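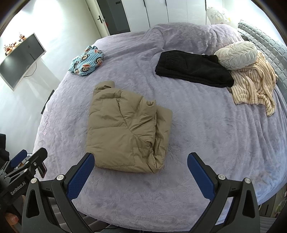

Rullham 居民互助站 · 市政与议会小组

阅读时间:4 分钟

居民联署要求议会讨论公交线路,到底怎么交才有效?

Ruben Dekker

大家好!我住在 Flevis 区,我们这边的末班公交从二月起提前到晚上 10 点,上晚班的人回家一下子变得很麻烦。几个邻居凑在一起写了份联署,想请市议会把末班车放进议程,重新讨论一次。大家热情特别高,楼下面包店的柜台上都摆了签名表!

现在卡在手续上。有人说签满 200 个名字就行,有人说要 3,000 个,还有人说必须先找一位议员替我们提。线路是 Sutov 公司承包运营的,我也不确定该先找公司还是先找议会。另外,网上收的签名和纸上的能不能合在一起算?有交过的朋友请多指点,先谢谢了!

Marloes Prins

太好了,看到 Flevis 有人牵头真高兴!去年我们街区为 Prokopenko 路的过街信号灯交过一份,流程基本走了一遍,我把记得的都写下来。

先说人数。你听到的两个数字都对,只是对应的事情不同。200 个有效签名可以申请“议程联署”,议会要安排一次公开讨论,但不一定表决。3,000 个对应的是全市咨询性投票,你们这种单条线路的问题用不着走那么远。

有效签名要有全名、住址和亲笔签字,签的人得登记住在 Rullham。我们那次吃亏就在这里,好多人只写了门牌号没写街名,书记处一张一张退回来,补签补了好久。建议你们把表头重新印一遍,街名单独留一栏,面包店那边也换成新表。 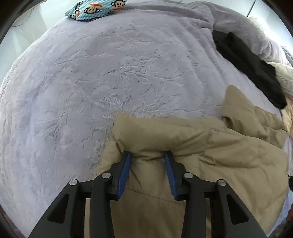

图片提供:Marloes Prins

再说诉求怎么写。千万别只写“恢复公交”!要写清楚线路、站点、希望的末班时间,再加一句“请议会讨论是否修改与运营方的服务约定”。发车时间归运营约定管,议会能谈的是这份约定。Sutov 那边也可以写信,抄送一份给交通事务议员,两头同时进行完全没问题。

不需要议员替你们提,但我真心建议提前约一位聊聊。我们当时约的那位把去年的预算页码直接指给我们看,发言的时候底气足多了!

讨论当天联署代表可以发言 6 分钟,到点话筒就关。请一位真正坐晚班车的人来讲,最好带上自己的班次表。祝你们顺利,开会那天告诉我,我去旁听席坐着! 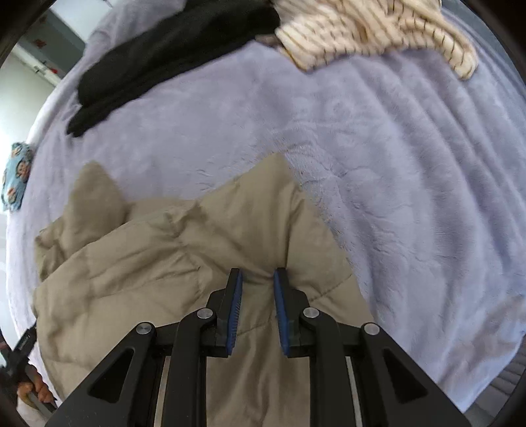 淡紫色绒毯与卡其色绗缝面料

晚班的小唐

支持!!我也坐那趟车。签名表哪里还有?我下班面包店都关门了,能不能在车站附近也放一份?

议会的事我不太懂,不过听同事说直接打市政热线投诉也可以,打的人多了他们就会改。

北岸老读者

Marloes 写得很全,我补两点。

网上签名可以用,但要走市政网站自己的联署页面,别的平台收的只能当附件,不计入人数。纸质和网站的可以合并,同一个人签两次只算一次,交之前最好自己先核对一遍。

楼上说的热线也值得打,投诉会记进运营方的服务记录,只是它和联署是两条线,打电话不会让议题进议程。另外材料要在议程公布之前送到书记处,晚了就顺延到下一次会议。送的时候要一张盖章的收据,我们合唱队申请场地那回没要,后来说不清是哪天交的,很被动。

Flevis 的朋友加油,末班车要是能谈回来,北岸这边也想照着做一份!

Ruben Dekker

哇,比我预想的详细太多了!表头今晚就重做,街名单独一栏。@晚班的小唐 车站旁边的报亭答应帮忙放一份,它开到末班车走为止,你下车顺路就能签。约议员的事我和邻居商量一下,有进展回来更新。

相关问题
· 市议会旁听席需要提前登记吗?
· 怎样查某位议员在预算表决中投了什么票?
· 街区停车方案的意见书交给谁?
· 联署代表临时来不了,可以换人发言吗?
· Prokopenko 路施工期间公交改道到哪里?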